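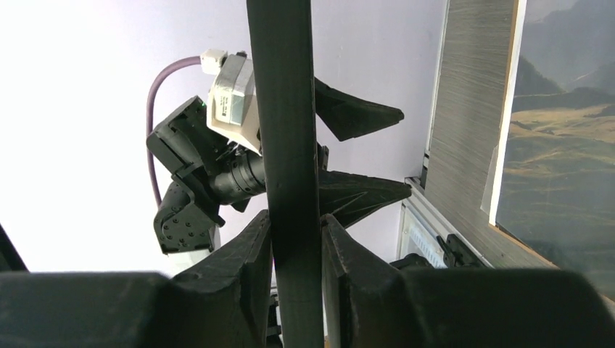 Flerix wrote:

> Does anyone on here have a complete run of the Handby repair shop show, the one where they did up a single piece of furniture every episode? I've got series one and two off the old tapes but the third one was only shown late at night and I missed half of it. The listings say 10 episodes. My guide says 3 of those were cut-downs of earlier ones. Which is right? Also is the long cut of the clock episode worth hunting for, or is it the same thing with more driving around.

Quick answer before I have to run, will do it properly later in the month.

Both right, sort of. 10 went out under the series three title but 3 of them are the short versions – same footage, new voiceover, the shop visit taken out. So seven new ones. The listings never marked which was which and the later repeats made it worse by running them in a different order. If yours opens with the workshop door and no music, that's a short one. If you get the music and the van, it's the full thing.

The clock episode. Yes, hunt for it. The broadcast cut drops the whole middle part where they argue over whether to strip the case or leave the old varnish alone, and that's the best ten minutes they ever did. Without it the ending makes no sense, she just suddenly agrees with him. Long cut was January only as far as I know, early morning slot, never repeated. I have it but the sound goes at the back end.

What I'm missing, if anybody can help:

– the Cakdale special, the one from the market hall with the audience. I have the first part only
– the writing desk episode with the orginal titles, not the blue ones
– anything at all from the pilot. I've been told it was shot in Âu and never shown outside the region. Could be wrong on that

On the desk episode, careful with the copies going around. There's one that claims to be full length and it's just the short version with the trailers left on. Checked mine against the printed guide, entry 115, and the running order doesn't match at all. The guide has the auction before the polish. The copy has no auction.

Somebody asked off list about the book. Don't bother unless it's cheap. It's 200 pages and mostly the same recipes for wax they read out on the show, plus stills. No episode list, which was the only reason I bought it. The index is nice.

Can swap discs for any of the above, or just lend. Prefer not to post the tapes, one came back chewed last time. Will put my full list up when I've typed it, its still in pencil and half of it is crossed out.

Oh and the theme tune question from last month – no, same recording all through, they only sped it up for series two.

More later

Home Threads By Date Search Join Leave

Comments

Market hall special was in two parts, yes. I have part two but no part one, so between us that's a whole one. Will write off list.

Pretty sure the pilot had a different presenter. Only saw it the once though.

Agree about the clock one. The varnish argument is why I still haven't stripped my dresser

Contact the list owner | Messages copyright their authors | Back to top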